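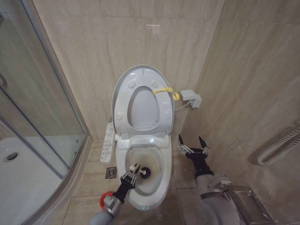

*Photo: Teguh Ngui / Clekley Residents' News*

## Water bills and the June meter change

The water company is replacing the main meter for the Clekley buildings in June. The work takes one morning per building. Water will be off from 9 a.m. until noon, and the date for your stairwell will be posted by the mailboxes the week before. Fill a jug and a bucket the night before if you will be home.

The new meter sends its reading every hour, so the office can finally see how much water goes through at night. The old one was read twice a year. Last winter a leak in the east building ran for weeks before the bill came in, and the extra charge was $3,287. It was split across 44 apartments, and several of you wrote in to complain. The leak was under a kitchen sink on the second floor and the part cost less than lunch.

Most of the waste in buildings like ours comes from toilets and old faucet washers. To check a toilet with a tank, put a few drops of food coloring in the tank and leave it for half an hour without flushing. Color in the bowl means the flapper is leaking. If you have an electronic seat or a tankless model, look at the supply hose and the shutoff valve instead, and follow the maker's instructions for anything inside the cover.
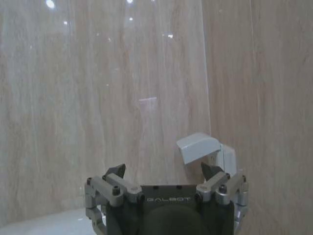

*Gripper with Galbot lettering. Photo: T. Ngui*

Repairs to washers, flappers and shutoff valves are free through the end of summer. Sutanto Plumbing has the contract again. Leave a note at the office with your apartment number and a time when someone is home. Please don't call Sutanto directly unless water is coming through a ceiling.

Residents who put in their own fixtures are responsible for the fixture, but the building still covers the valve and the pipe behind the wall. Ask before you drill into tile. The office has the pipe drawings for both buildings.

Copies of last year's water bills are in the blue binder at the front desk.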